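Recessed pull (furniture)

A recessed pull is a hollow cut into a door or drawer front that serves as a handle. 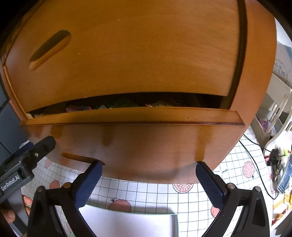
What is the difference between a recessed pull and a knob? A knob projects from the front and is fixed with a screw, while a recessed pull lies at or below the surface and needs no hardware if cut directly into the wood.

Cutting
The hollow is usually routed against a template. In the Kingi pattern, the front must be 23 mm thick and the groove 7 mm deep.

See also: Drawer slide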